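Deldale gripper tracking fault

The Deldale gripper tracking fault was a failure in a set of hand-held grippers used to record demonstrations for robot training. It was found in March 2025 at the Deldale site of Statgate, a developer of software for household robots. The fault caused the recorded position of one gripper to be swapped with that of the other for short periods. No one was hurt during recording, but a robot arm trained on the affected data struck a test cabinet, and work at the site was stopped.

Background

Statgate began its Ivar project to teach two-armed robots simple household tasks. Operators carried a gripper in each hand and performed the task themselves. Each gripper bore a cube printed with black-and-white markers, which the tracking software used to work out where the gripper was and which way it was turned. The software had been supplied under contract by Tsang, a small engineering firm. By the end of the first stage, the project held 2,150 recordings.
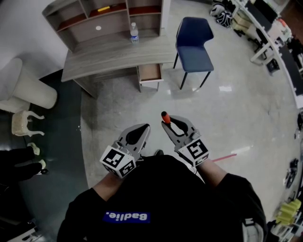
Recordings were made in furnished rooms, and operators were free to walk between pieces of furniture. Tasks included opening drawers and moving small items from one place to another. Each recording was checked by software for missing frames before it was stored. The check did not compare the identity of the two grippers from one frame to the next.

Failure

The fault appeared when the marker cubes came close together or when one cube hid part of the other. In such cases the software could assign both sets of markers to the wrong hand. The error usually lasted fewer than 20 frames and then corrected itself, so the recordings passed the automatic check.

During a trial of the trained system, the left arm of the robot moved suddenly across the path of the right arm and hit the cabinet door. The emergency stop was pressed by the test operator, Raimo Heinonen. The arm's wrist joint was damaged and had to be replaced.

Investigation

An internal review was led by Marjatta Riihimäki, the site's head of safety. Its report, dated April 3, 2025, traced the fault to a software update that had loosened the rules for matching markers. The report also criticized the trial procedure, under which the arms had been allowed to run at full speed on their first use of a new model.

Statgate withdrew 1,000 recordings for review. The earlier matching rules were restored, and a test for sudden changes in gripper position was added to the automatic check. First trials of any new model were limited to low speed, with the cabinet replaced by a padded stand. Recording resumed at Deldale after four weeks.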